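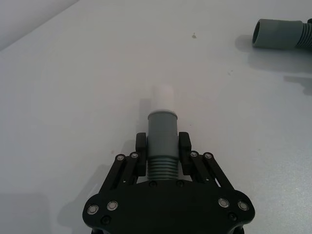 Working group on handling rules, two-arm cell
Minutes, July 6, 2024
Chair: Efe Jibrin. Present: Flidov, Ralareck, Danladi.
Apologies: Revier.

1. Minutes of the May meeting
Agreed, with one correction to the wording of rule 2 ("cuff", not "collar").

2. Gripping of hose fittings
Ralareck proposed that fittings be held on the smooth sleeve and never on the ribbed section. Agreed. Danladi asked for a limit on closing force. Left open until Revier has commented.

3. Start position
Draft text: before a run, both grippers are open and clear of the parts, and the hoses lie flat on the table between the arms. Flidov wanted "clear" given as a distance. The chair will redraft.

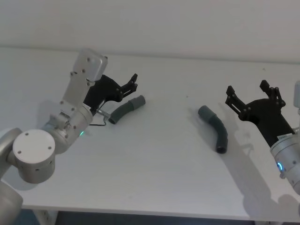 4. Run records
Of 659 records submitted, 458 state the start position. Records without it will be returned to the operator. Cable loops at the wrist are to be checked before each run and the check entered in the record.

5. Actions
EJ: redraft rule 4.
Danladi: obtain Revier's comments on closing force.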